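Darius Coman has spent most of his working life on noise. His current job is measuring it inside office buildings for Amden, a small acoustics practice in Collport, and the greater part of that work concerns equipment people stopped noticing years ago: ventilation, lighting ballasts, refrigerators and desktop computers.

We spoke on 16 February 2023, after he had finished a set of readings at an insurance office on the Elow road. The complaint there was a hum. Staff at one end of the floor reported headaches and staff at the other end did not.

"The first thing I ask for is the floor plan and the hours," Coman says. "If the hum stops at night, I look at the ventilation schedule. If it stops at lunch, I look at the people."

At the insurance office it did neither. The level at the worst desk was 48 decibels, A-weighted, with the room empty. Coman regards that as high for clerical work but not remarkable. The spectrum was more useful than the level. It showed a narrow peak at 162 hertz, well clear of the broad rise produced by air moving through a duct.

"A single number hides a tone," he says. "Two rooms can read the same on the meter and one of them will be unbearable. You have to look at where the energy sits."

The usual sources of a tone in that range are small motors and fans. A fan produces a tone at its blade-passing frequency, obtained by multiplying the number of blades by the revolutions per second. A fan with seven blades turning slightly above 23 times a second will land close to what he measured. Several such fans running at nearly the same speed will beat against each other, and the hum appears to swell and fade.

Desktop computers are a common suspect. Coman says they are blamed more often than they deserve, and that the case matters as much as the fan inside it. A thin side panel that has lost a screw can radiate more sound than the part driving it. 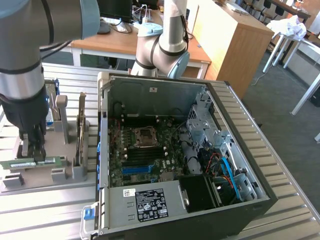
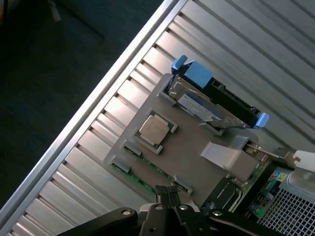
*Desktop computer tower on its side with the case open.*

"Take the side panel off and measure again," he says. "If the tone drops, the panel was doing the work. If it rises, the panel was containing something. Either result tells you where to go next."

He is less interested in replacement parts. Quiet fans are quiet at low speed, and a machine pushed up against a radiator will not run them at low speed. His first recommendation is normally to move the computer off the desk and away from the wall. Hard corners reinforce low frequencies, and a case standing in one can read several decibels higher than the same case in the open.

In the Elow road building the computers were cleared in an afternoon. Coman had them shut down one row at a time and the peak did not move. He then worked along the ceiling with an accelerometer and found it on a bracket holding an extract fan for the kitchen next door. The rubber mount had hardened and was passing vibration straight into the steel.

"The people with headaches were sitting under the beam," he says. "The others were sitting under plasterboard. That was the whole difference."

He does not recommend masking noise, the soft hiss some landlords play through ceiling speakers. It can cover speech from a neighboring desk, but to cover a tone it has to be raised until it becomes a complaint of its own. He removed one such system in September from a call center in Ruawai. It had been turned up over 50 times by different managers, according to the controller log, and never down.

Asked what an office manager can do without an instrument, Coman suggests walking the floor early, before anyone arrives, with the lights on and the ventilation running. Stand at each desk for a full minute. Turn your head slowly, as a tone will change strength between the ears and broadband noise mostly will not. Put a hand flat on partitions and pipework.

"Write down which desks," he says. "People send me a paragraph about how annoying it is. I would rather have the desk numbers."

The new mounts for the kitchen fan are on order. He will repeat the readings at the same desks once they are fitted.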